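I have been swimming at the Heleck pool for 31 years now, which is longer than I have done almost anything except be married and drink coffee. I started because of my back. A doctor told me to try it for a month, and I grumbled all the way there with a borrowed towel under my arm, and then the month went by and I just kept showing up.

People ask how far I go, and the answer is 400 yards on a good morning. That's it! I used to do a good deal more, and for a while it bothered me to watch the number shrink – I would stay in too long out of plain stubbornness and then be useless until supper. These days I swim my 400, float a little if the lane is free, and get out while I still feel like coming back.

The best time is the early session in February. The windows are black when you get in, and somewhere in the middle of your laps you turn your head to breathe and see that the sky has gone blue behind the parking lot. I've never managed to explain to my husband why this makes me so happy (he is a patient man, but he is not a morning one). 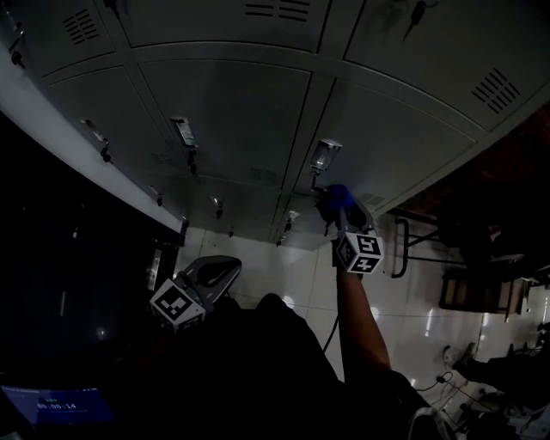 Jarmo Aaltonen wrote to me after my last post that I had it all wrong about goggles, and that a person should buy the cheapest pair in the store and replace them every spring, and never mind the fancy anti-fog kind. He also thinks I should learn to breathe on both sides. Well, Jarmo, you may be right about the goggles, but I have tried the left side and I swallow half the pool every time.

He did get me thinking about the lessons, though. There is a beginners' class for grown-ups starting up again, eight weeks long, and the oldest person in the last one was 85 and had never put her face in the water before. I met her at the shallow end one morning, holding on to the rail and laughing, and we got to talking about soup, of all things. I have her recipe for the barley one and will type it up for you next time, once I find where I put my reading glasses.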